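Posted in April by Jaiswal

Reltance: a self-publishing tool that wants to be your editor

I have been writing the same family novel for longer than I care to admit, and in that time I have bought a lot of software that promised to help me finish it. Most of it is still on the laptop. So when a woman in my writing group spent the whole tea break praising Reltance, I went home and signed up in a bad temper, fully expecting to cancel before the free month ran out.

Reltance is a writing program that runs in your browser. You type or paste in your chapters, and it gives you a manuscript view, a card view for moving things about, and a side panel called Reader, where it comments on your draft. When you are done it makes an ebook file and a print file. The makers say it takes you "from first line to finished book", a claim I have now read on the box of five different products.

I tested it on my whole manuscript, which is 633 pages in standard layout and needs to be a good deal shorter. It is set in a fishing town called Musdale, over three generations, with far too many cousins. If a program can keep track of my cousins it can keep track of anything.

Importing it

The import took two goes. The first time it lost every italic in the book, and I use italics for letters home, so that was not a small thing. The second time I saved the file in a different format, as the help page suggests in very small type, and the italics came through. Chapter breaks were fine. Scene breaks were mostly fine, except where I had used a row of stars, which it read as a heading. I had a contents page full of stars. I fixed them by hand over two evenings.

The Reader panel

You press a button, it thinks for a while, and it tells you where your sentences are long, where you have repeated a word, and where a reader "may lose interest". I would like to know how it decides the last one. It flagged my funeral chapter, which is the one part of the book that everyone who has read it remembers. It had no complaint about the long passage on net mending, which my sister skipped and told me so.

It is good on repeated words. I had 242 uses of "harbour" and had never noticed. I have since cut a fair number of them and the prose is better for it. But my old word processor would have found those too if I had thought to search, and I paid nothing extra for that.

The character list is the cleverest bit. It goes through the draft and makes a card for each name, with every page they turn up on. It caught that one of my uncles dies in part one and buys a boat in part two. I was grateful for that, and rather ashamed. It also made separate cards for "Gran", "Grandmother" and "the old woman", and merging them is slow work - you have to open each card, tick a box, go back out and do it again.

The card view

Pretty, and I stopped using it after a week. With a short book it may be useful. With mine the cards shrink until you can't read them, and dragging one from the end to the beginning means scrolling the whole way with your finger held down. I went back to index cards on the spare bed.

Making the book

I had hopes for this part. I had used Riltilard for a short story collection and found it fiddly but dependable, so I ran the first 100 pages of the novel through both.

The Reltance ebook looked neat on my phone and on my tablet. The print file was less happy. Page numbers started on the title page whatever I did, and several chapters ended with a single line stranded at the top of a fresh page. Riltilard lets you pull that line back. Reltance lets you choose between three fonts and a small drawing of a feather. I chose no feather, and it put the feather in anyway until I logged out and in again.

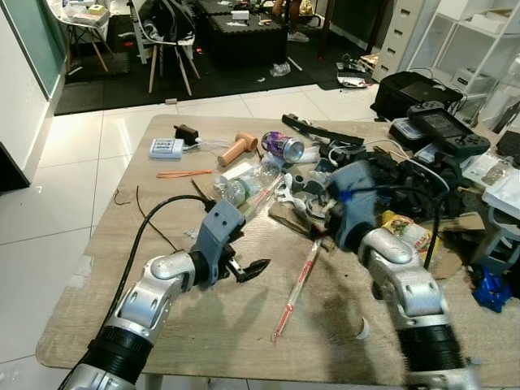

Can you take your manuscript out again if you stop paying? You can, as a plain document, but the character cards and the Reader comments stay behind, so copy out any notes you want to keep before you cancel.

I asked the support desk about the page numbers and had a polite reply the next morning saying it was on their list. I asked how long the list was and have not heard back.

What it costs

The yearly plan comes to just over 200 pounds, and the monthly plan works out dearer if you stay. There is no way to buy it outright. For someone who writes a book every year that might be fair. For someone like me, who writes one book every so often and spends the rest of the time worrying about it, it is a lot to hand over for a list of uncles.

Would I keep it? I have kept it for one more month, to finish sorting the cousins, and after that I will go back to my word processor for the writing and Riltilard for the print file. If you have a big cast and a poor memory, use the free month, run the character list, write everything down and then decide. I would want the stars, the italics and the page numbers put right before I paid for a year.

My writing group friend still thinks it is marvellous. Her book is a good deal shorter than mine.

Contact | Copyright Jaiswal, all rights reserved | Back to top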